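Search this site...

Home Video > Cult & Horror > Discs

The Well at Fultham – Blu-ray

I've been after a decent copy of this one for years, and I'm so happy I can finally put it in the shop! If you've only ever seen the old tape transfer (the one where every night scene is basically soup), please forget it and start over with this disc. Zuvside went back to the camera negative, and you can make out faces in the cellar now.

The story is set in 1947. A district nurse takes a room above a closed pub and starts hearing somebody count under the floorboards, always stopping at 15. Fung-ping Chou directed it on next to no money, and I think it's her best film by a mile. It's slow, I'll warn you. My brother gave up before the bell scene and I still haven't let him forget it. But the last reel had me sleeping with the hall light on, and I sell this stuff for a living.

The extras are good too – a new commentary by Kulsoom Mughal, who knows an awful lot about low-budget ghost movies and giggles at the same bits I do, plus a making-of and the trailer. The booklet runs 16 pages. I wish it had more stills, but the essay on the sound design is worth your time.

Disc details

Region free, English mono, optional English subtitles. Plays fine on both of my machines, including the grumpy old Grilora in the back office.

Shipping

I pack everything myself in stiff card mailers and send orders out the next working day. If yours shows up with a cracked case, email me and I'll swap the case, no need to mail anything back. 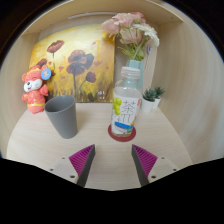 If you liked this

Try Bhutto's Lantern, also from Zuvside. Meaner, faster, and a lot more blood.

Questions? Use the contact form | Back to top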